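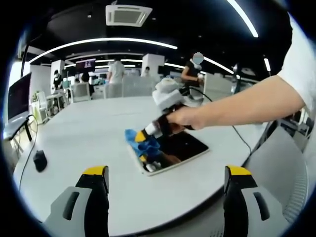
Section 9: Cleaning the screen and the shared table

A clean screen makes such a difference to the Povlow table kit, and it's a lovely quick job once you have the knack! Allow 15 minutes for the screen and the table top together.

Before you start

Switch the tablet off fully. Sleep mode isn't enough, as a stray wipe can still open menus. Move cups and paperwork to another desk.

CAUTION: Never spray liquid straight on to the glass.

Cleaning the tablet

1. Lay the tablet flat on the table, screen up.
2. Shake out your cloth. Grit is what scratches glass, so give it a really good flap.
3. Starting at a top corner, wipe in long, light strokes to the opposite side.
4. For fingerprints that won't shift, dampen one corner of the cloth with Henside screen fluid and go over the spot again.
5. Finish with a dry part of the cloth, then put the cloth down beside the tablet while you check the glass from a low angle (smears show up beautifully this way).
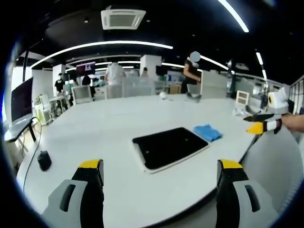

Can I use kitchen roll if the cloth is in the wash?
Please wait for the cloth. Paper can leave fine marks on the coating, and it sheds fluff into the edges.

Wiping the table

6. Put the tablet somewhere safe. Leave the mouse until last and lift its cable as you go.
7. Bunch the cloth into a soft pad and work from the middle of the table out to the rim.
8. Follow the curve of the edge in one sweep. It's very satisfying!

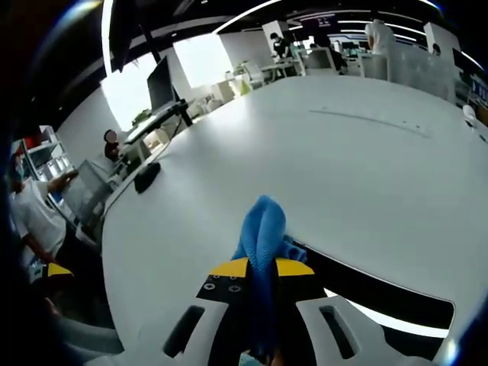 Blue cloth at the white table, with the mouse to the left.

NOTE: Wash cloths at 40 degrees, without fabric softener. Softener leaves a film that goes straight back on to the screen. Spare cloths are order code 165.

Section last updated 16th February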